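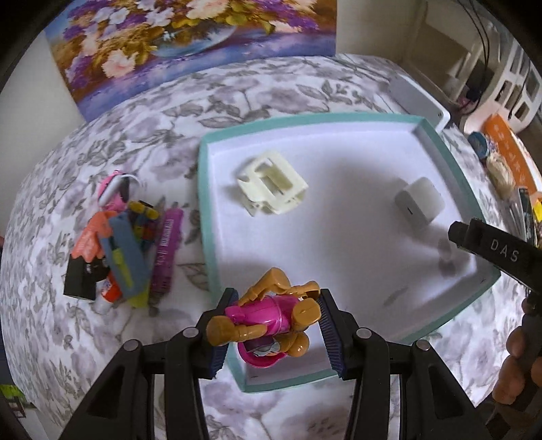 Small things pile up on flat surfaces, and a bed is the biggest flat surface in most homes. If you sort them there, put them into a tray and work from the tray. We use an open one with a white inside and a mint-green rim, set down on the bedspread. The rim keeps things from rolling into the covers, and a white floor makes little parts easy to see, though a white earbud-type case can still be missed in the corner. Leave the unsorted pile next to the tray — toys, building blocks, tubes, small bottles — and bring things over one at a time.

Home Kitchen Laundry Small Storage Workshop Contact

Start with toys. Check the joints on jointed figures before you put them away. A loose arm will come off in the bin and you will find it months later under something else. Wipe plastic figures with a damp cloth and a drop of dish soap, then let them dry for an hour before they go in a closed container. Building blocks go in a zip bag of their own, even if there are only a few.

Bottles and tubes come next. Tighten every cap and stand the bottle upright overnight on a paper towel. If the towel has a spot on it in the morning, the bottle goes in the bathroom cabinet and stays out of the drawer. Tubes can lie flat.

Henk Kuipers wrote in to say he sorts by who will look for the thing. His kids' items go in one box, his own in another, and whatever is left goes by the front door. That works well in a house with more than 5 people. In a smaller one it is easier to sort by room.
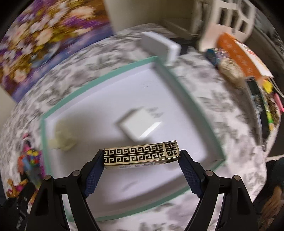 Boxes that are nice to look at tend to be kept long after they are useful. Open each one. If it holds something, check that the lid closes properly and put it back where the contents get used. If it is empty, give it a job the same day or recycle it. Good jobs for a slim box are spare keys, sewing needles or the small screws left over from furniture.

For drawers we like the Stidetby dividers, which can be cut with kitchen scissors. Measure the inside of the drawer at the back as well as the front, as older drawers are often narrower at the back. Cut a little long and trim.

When the tray is empty, wash it in lukewarm water and dry it before you store it. Ours stands on edge behind the bedroom door. Floor Vandenberghe keeps hers under the bed and does the whole job again every November.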